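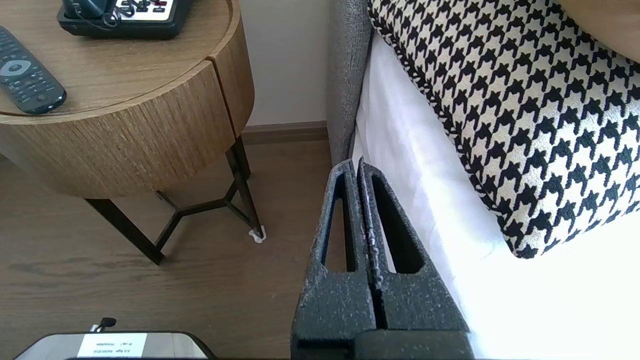 Foltness Magazine, Home and Garden Desk

Search this site Enter keywords Go

I have started sleeping in the back bedroom again, the one with the old floor and the window that looks down on the alley, and I blame the whole thing on a bread class. Let me explain! Last December my friend Rozália Kopecký talked me into driving out to Zistham with her to learn how to make proper rye. I am a terrible baker (ask anybody who was at my sister's birthday) but she had a spare place and I had a free afternoon, so off we went with two aprons and a bag of pretzels between us.

The class was run by Drahomíra Lukáč, who has been baking rye since she was tall enough to see into the oven. She handed each of us a jar of starter and told us to go home and feed it at 8 every night. Mine smelled like apples and old paint. Rozália's smelled like yogurt, and she has been smug about it ever since.

Now, rye starter likes a steady, cool sort of room, and my kitchen swings from freezing to tropical depending on whether the oven's on. The back bedroom was the steadiest spot in the house. So the jar moved in there, on the windowsill, and then I kept getting up at night to check on it, and after a week of padding down the hall in my socks I thought, well, why not just sleep in there?

The first three loaves were bricks. I mean it, you could have propped a door with them. The fourth one rose on one side and caved in on the other, and I ate it anyway with a scandalous amount of butter. I called Drahomíra in a sulk and she asked me how long I let it sit after baking. I said I cut it right away, obviously, it was hot bread! There was a long silence on the phone. Rye wants a full day wrapped in a cloth before you go near it with a knife. She'd told us that in class. Rozália had even written it down.

So I waited a day, and oh my goodness. Dark, sour, a little sweet, with a crust that fought back. I took half of it over to Vilém Beneš next door, who grew up on this kind of bread and has opinions. He chewed for a while and told me it needed more caraway. The next one had more caraway. He told me that one needed less.

I buy my flour from Martens now, the little mill shop on the river side of town, where it's ground coarse and they'll sell you a small bag if you ask. Go in the morning, they close early when they run out. My basic loaf is 694 grams of dough, which is a silly number, but it's what fits my one good pan without climbing over the sides.

If you want to try it yourself, Drahomíra is taking names for her spring classes, and you can leave yours at the Zistham library desk. Bring a jar with a lid that doesn't screw down tight. I brought one that did, and I was wiping starter off the roof of Rozália's car until we got home.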